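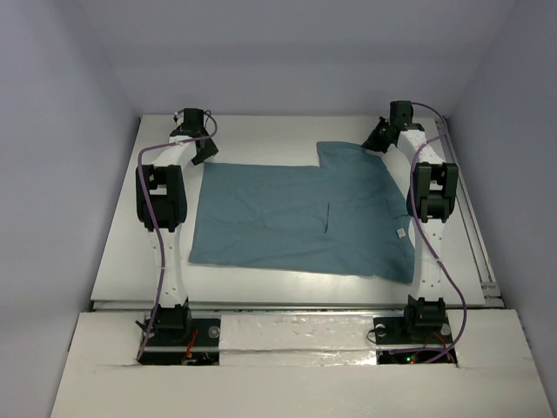

The towel bench at Plondance, with a black gripper on each arm and the cloth waiting between them.

The brochure for the Jurnik gripper promises 2,000 folds before the finger pads need changing. The one for the Ogura says 3,000. Neither says what was being folded, and after a week at the Plondance workshop I have begun to suspect it was cardboard.

Cloth is a rotten thing to hand a robot. It has no edges worth the name until you pick it up, and then it has too many. The Jurnik goes at a corner like a man trying to lift a coin in mittens, yet it got hold on 78 of our first hundred tries. The Ogura is quicker and closes with a lovely soft click, often on nothing. It also costs almost 3 times as much, so the click had better be lovely.

Swapping one for the other should take a few minutes. It took most of an afternoon in November, four screws of which three were the same size, and a long argument with the Brellex controller, which kept greeting the new gripper by the old one's name. Once that was settled the left arm behaved perfectly and the right arm sulked until somebody reseated its cable.

If I were buying for a laundry, I'd take the Jurnik and a box of spare pads. For a trade show, the Ogura. For my own towels I'm still using the chair in the bedroom.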